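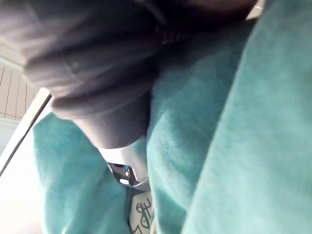 Woltcombe Opens Clothing and Textile Sorting Room on Pillay Street

Residents can drop off wearable clothes, fleece, blankets and worn-out fabric beginning in July

WOLTCOMBE — The Woltcombe Textile Exchange will open a new sorting room at 385 Pillay Street in July, giving residents one place to bring clothing and household fabric they no longer use. Wearable items will be passed on through the Exchange's free rail and its partner shops. Items that are worn out will be baled and sold for fiber recovery.

The new room replaces the counter the Exchange has run inside the Kamow branch library. That counter could take only clean, wearable clothing in small bags, and it closed whenever the shelves behind it were full. The Pillay Street room has its own loading door, a long sorting bench and enough floor space to keep fleece, denim, knits and woven cotton apart from the time they come in.

"People kept asking us what to do with the fleece jacket that has a broken zipper, or the pants with a hole in the knee," said Xóchitl Pacheco, manager of the Exchange. "We had to send them home with it. Now we can take it, and we can tell them where it goes."

Fleece makes up a large share of what the Exchange receives in the colder months. It is bulky, it holds lint and pet hair, and it fills a bin quickly. Under the new system, fleece will be shaken out, checked for a fiber label and folded before it is stored. Pieces with a readable label are easier to place with a recycler, so residents are asked to leave tags and care labels attached.

Dark clothing will be checked at the end of the bench nearest the window. Stains and thin spots on black and gray fabric are hard to find under indoor light, and staff at the library counter often had to carry items outside to look at them.

What residents may bring

The Exchange will accept shirts, pants, sweaters, jackets, coats, fleece of any kind, blankets, towels, sheets and curtains. Items may be torn, faded, pilled or missing buttons. Socks and gloves are accepted as pairs or singles.

All items should be clean and fully dry. Pockets should be emptied. Clothes do not need to be ironed or folded, and mixed bags are fine, although a separate bag for worn-out fabric will shorten the wait at the door.

The room cannot take pillows, comforters, mattress pads, carpet, shoes or anything soiled with paint or oil. Residents with these items should contact the Woltcombe transfer station.

Each household may bring up to 10 bags per visit. Larger loads, such as those from an estate or a closing business, will be taken by appointment.

How the sorting works

Every bag is opened on the bench and gone through by hand. The sorter decides first whether a piece can be worn again. Wearable clothing goes to the free rail, which is open to anyone, with no proof of income or address required. Anything left on the rail for 2 months moves to one of the partner shops.

Pieces that need a small repair, such as a loose hem or a missing snap, go to a mending shelf. The Mident Sewing Circle will collect from the shelf and return finished items to the rail. The remainder is separated by fabric type and baled.

The Exchange expects to handle almost 130 bags in a normal week once the room is running full hours. It will post a short report at the front desk each month showing how much went to the rail, the shops, the mending shelf and the baler.

Hours and opening

The room will be open from 9 a.m. to 3 p.m. on weekdays, with later hours to be added in the fall. The library counter in Kamow will stay open until the end of June, after which its donation bin will be removed. Library staff will not be able to accept bags after that point.

Parking is available behind the building. The drop-off door is on the alley side and has a ramp. Residents who cannot carry their bags may ring the bell at the door and someone will come out to the car.

About the Woltcombe Textile Exchange

The Woltcombe Textile Exchange is a nonprofit that collects, sorts and passes on used clothing and household fabric in Woltcombe and Kamow. It is paid for by bale sales, donations from residents and a yearly grant from the town.

Media contact: Xóchitl Pacheco, Manager, Woltcombe Textile Exchange, 385 Pillay Street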